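Lonholm to Start Weekly Food Scrap Pickup in December

September 24, 2025
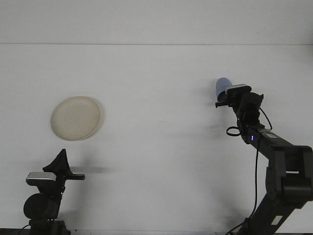 When does food scrap collection begin in Lonholm? Pickup starts the first full week of December for homes on the east side of town, and the rest of the town joins in the spring.

The town council approved the plan Monday night on a 5-2 vote after a public hearing that ran close to three hours. It covers 1,877 households in the first phase, all of them east of the rail line. Each will get a small kitchen pail and a larger bin with a locking lid to set out at the curb.

Residents will not pay extra for the service in the first year. After that, the council will decide whether to fold the cost into the regular trash bill or charge for it separately. Council members who voted against the plan said they wanted that question settled first.

"I don't have a problem with composting," said council member Jagadeesh Salian, who cast one of the two no votes. "I have a problem with telling people it's free and then sending them a bill the next winter."

The hauling contract went to Stirgate, which already picks up the town's yard waste. The company will run one truck on the new route and take the scraps to the Meireles composting yard on the county road. Meireles expects to receive 727 tons of food waste from Lonholm in the first full year, if most of the eligible homes take part.

Leonilde Godinho, the town's solid waste manager, said food makes up the heaviest part of what Lonholm sends to the landfill. The town pays by the ton to dump there, and the rate went up in January and again in July.

"We're paying to haul water, mostly," Godinho said. "Melon rinds, coffee grounds, leftover soup. It weighs a lot and it doesn't need to go in the ground over there."

A trial in the Prirnetti neighborhood last year involved 72 homes. Godinho told the council that most of those households set out a bin every week through the summer and that participation dropped off when the weather turned cold. The most common complaint was smell, followed by fruit flies. Several people also said the first set of kitchen pails was too big to keep on a counter, and the town has since switched to a smaller size.

Most food will be accepted, including meat, bones, dairy, bread and cooked leftovers. Paper napkins and uncoated paper plates can go in as well. Plastic bags, foil, cooking oil and pet waste cannot. Bags marked as compostable will be allowed only if they carry the certification mark printed on the list that comes with the bin - Meireles asked for that rule after finding shredded plastic in loads from other towns.

Bins that contain the wrong items will be left at the curb with a tag. There are no fines in the plan.

About a dozen people spoke at the hearing, most of them in favor. Two restaurant owners asked whether businesses would be able to sign up. Godinho said the December start is for homes only, and that buildings with more than four apartments are also left out for now. She said she would come back to the council with a proposal for both groups after the spring expansion.

One speaker who lives on the hill above the creek asked about bears. The locking lids have been tested, Godinho said, but residents in that part of town will be asked to put bins out the morning of pickup and not the night before.

Finished compost will be given back to residents at two weekend events each year at the public works lot, as long as the supply lasts. The school garden and the parks department will get their share first.

Pickup days will match the current trash schedule, so homes with Thursday trash service will also have Thursday food scrap service. Bins will be delivered in November. Households that do not want one can call the public works office before the end of October to be taken off the list, and they can sign up again later at no charge.

The council also voted Monday to extend the lease on the salt storage shed and put off a decision on new parking meters downtown.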